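About Fluvex Films

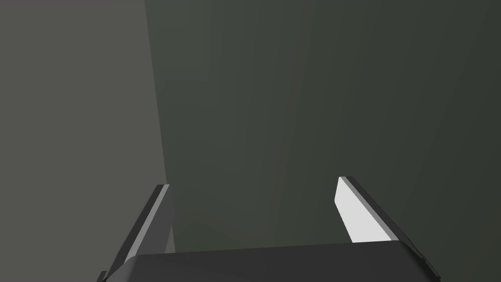

A two-fingered gripper in dark gray, computer rendering.

Hello, and welcome! If you found your way to this page, you have probably just watched one of our films, or you have sat through the credits of one (bless you) and wondered who on earth Fluvex is. We are a small documentary company, and we make films about people who have spent their lives in movies, television and music. Some of them were on the poster. A good many more were standing just out of view with a clipboard or a powder puff, and we love those stories every bit as much.

How we got going

Fluvex started in a rented room above a dry cleaner, with two desks, one decent microphone and a very long list of people we wanted to talk to before it was too late. We had all worked on other people's shows by then. We had cut trailers, logged tape for award specials, and put together those short tribute reels that run between the songs at a televised ceremony. A tribute reel gives you ninety seconds to say what somebody's whole life was like. We got pretty good at them, and we always came away feeling we had left the best parts on the floor.

Our first film of our own was Sirnitz, a portrait of a character actor who turned up in 200 pictures and was almost never billed above the dog. He played bartenders, bailiffs, hotel clerks, a great many unlucky cab drivers. His family had kept his call sheets in grocery bags in the garage, and we spent most of one spring going through them on the kitchen floor while his old colleagues stopped by with stories and, more often than not, a casserole. The film is named after the town where he was born, and we never did come up with a better title, though we tried plenty of worse ones.

Sirnitz played at a few festivals, then on late-night cable, and then people began writing to us. They wrote about uncles who had done stunts and neighbors who had sung backup. We still get those letters, and we still answer them, although it can take us a while when we are in the middle of an edit.

What we make

Most of our work is feature-length documentary, the kind you sit down with for an evening. We also make short films for streaming and for museum screens, and from time to time we produce the extra material that goes along with an older movie when it is restored and put out again. That last kind of job is a real treat for us. You get to call up somebody who was nineteen when the picture was made and ask what they had for lunch on set, and they nearly always remember.

Ouazzani is probably the film people know best. It follows one family of musicians through three generations of soundtrack recording, from the grandfather, who played on spy pictures and could sight-read anything you put in front of him, down to the granddaughter, who writes for animated series and records in a converted pantry. We expected to make a short. Then the family opened the piano bench, and inside it was a stack of home reels going back further than anybody had thought, and so the short became a feature and the feature took us the better part of three years. We are very proud of it, and of how patient they all were with us.

Bundix is our series, and it is a lighter sort of thing. Each episode takes one ordinary job in show business and spends a day with a person who does it: the greensman who brings in the shrubs, the woman who trains actors to fall down stairs, the fellow who makes fake newspapers. There are 11 episodes finished so far and we are working on more. If you have only half an hour, we would start with the one on laugh tracks, which gets us more mail than everything else put together. (The mail is divided. People have strong feelings about laugh tracks.)

How we work

We like to take our time. When we begin a film about somebody who has passed away, we go to the family first, before we have raised any money and before we have told a broadcaster anything at all. We sit down, we explain what we have in mind, and we leave them alone to think it over. If they would prefer that we didn't, we don't. A couple of films we wanted very badly to make are never going to exist, and we sleep fine.

When the answer is yes, we make some promises that have stayed the same since the grocery bags. Everything borrowed is scanned, labeled and carried back by hand. Home movies go into the film only with the permission of whoever is in them, or whoever looks after their affairs. The family sees the rough cut before the network does. They can't rewrite the film, and we are plain about that from the very first cup of coffee, but they can tell us when we have something wrong, and they usually find a thing or two. In Sirnitz we had put the wrong brother in a birthday party. We were so glad to be told.

Our interviews are long. We set aside a whole day for each one, and we stop for a proper lunch. Some of the people we talk to are well into their eighties, and they have been asked the same five questions on every talk show going, so the first hour is often those same five answers, nicely polished. After lunch is generally when the good stuff comes out.

Famous people are a slightly different matter, what with the publicists and the schedules, but we try to treat them the same way. We don't ask about divorces unless they bring them up. We don't pay for interviews, though we do cover travel, parking and babysitters. And we don't buy pictures from people who have followed somebody home to get them.

The archive

Over the years we have gathered up quite a collection. There are 800 hours of interviews in our library now, most of which never made it into a finished film, simply for want of room. It seemed a shame to leave them sitting on a shelf, so we have been opening them up bit by bit to film students, biographers and anybody with a good reason to listen. You can come in and use our viewing room on any Wednesday, from ten in the morning until we go home. It seats three comfortably, or four if you are fond of one another. Please write ahead so we can have the right material ready for you, and let us know if you need captions or a transcript.

A few of the interviews are closed for now at the request of the people in them. We can tell you which ones those are, and in some cases when they will open, but we can't bend on it, so please be kind to whoever answers the phone.

Who we are

We are 20 people these days, which still feels like a crowd to those of us who remember the dry cleaner. Among us are editors, researchers, a music supervisor, two sound people who finish each other's sentences, and a rights department that was one very tired person until last year and is now two fairly cheerful ones. Several of us came out of newspapers and one of us came out of a circus — a real one, with a tent.

Nearly everyone here started as an intern or an assistant somewhere, and so we take our own internships seriously. They are paid, they last a full semester, and you will be in the edit room from the first week. We take applications in August for the fall. Send us a letter in your own words about a film you have watched more than twice, and don't worry a bit about whether it's a respectable one. The best letter we ever had was about a made-for-TV Christmas movie.

Bringing us a story

We are always happy to hear about a life that might make a film. You don't need a script, a trailer or an agent. Tell us who the person is or was, what they did, how you know them, and whether there is anything tucked away in a closet: letters, tapes, scrapbooks, costumes, programs. Please don't mail us originals, much as we would love to see them! Copies or phone snapshots are plenty to begin with.

We read everything that comes in, and somebody will write back to you even when the answer is no. We can only take on a film or two at a time, so the answer is often "not yet," and we have been known to call people back long after they had forgotten they ever wrote to us.

Screenings and schools

If you run a library, a community theater, a senior center or a classroom, we would be delighted to lend you a film. Sirnitz and Ouazzani are both available for group showings, with a discussion sheet to go along, and one of us can often join by video afterward to take questions. Schools and libraries pay nothing. Everyone else pays a modest fee, which goes straight into scanning and storage for the archive.

Get in touch

The contact form at the bottom of the site goes to a shared inbox that all of us look at. For press stills, clips and festival copies, choose Press from the menu. For the viewing room, choose Archive. For anything else at all, including corrections, family stories and opinions on laugh tracks, choose Hello.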